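3.2 Labelling and the lunch menu

Menus in Tadby were read before anyone ate from them. A dish counted as vegan only if the menu said so; the promise that "most things can be altered" was recorded separately, as a form of optimism. Of 184 main dishes, 13 met the stricter test, and 6 of those were the same mushroom burger.

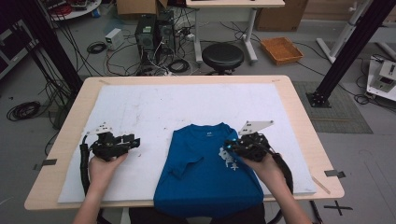 Antunes' earlier survey in Vilela had been kinder, partly because it let side dishes in. We did not. A bowl of chips is a fine thing, but it is hard to call it provision.

Figure 2. Folded blue cloth on a white tabletop.

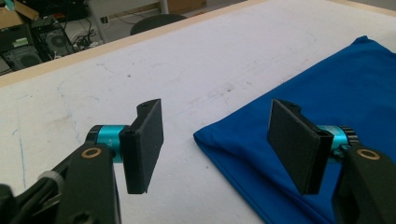

Diners were then asked how they chose. Most said taste, then ordered whatever stood at the top of the list. At Midudora, moving the lentil pie from the last line to the first in September raised its sales to about 200 portions, with no change to the lentils. The menu there was a single sheet, laid rather flatter than the folded blue cloth in Figure 2, and the last line was often under somebody's elbow. Position is taken up again in Section 4, along with the question of the gravy.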